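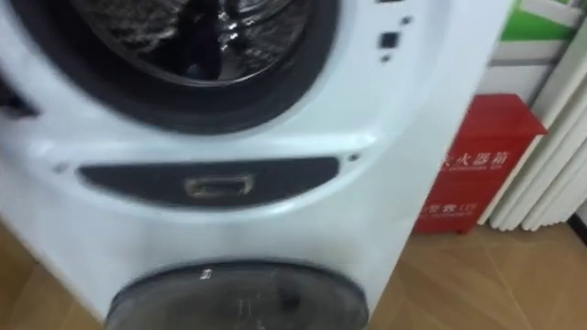

Mwanaisha Owino, Tutor, Household Skills
Home | Handouts | Timetable | Contact

Week 3: Laundry, two drums

Two doors, two drums, one machine - so the first job is picking a drum. Small things go in the lower one. Your duvet isn't a small thing, whatever you told me in June. Check pockets, then run a finger round the rubber seal, where tissues go to retire.
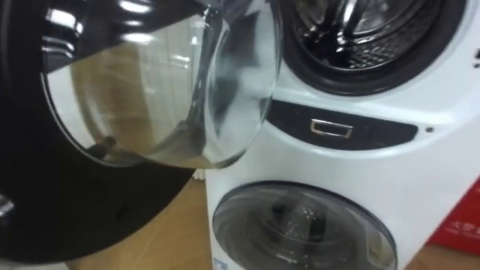

Fig. 2. Upper door open, glass bowl and seal.

Read the Natdale sheet before next week.

19 shares | 0 comments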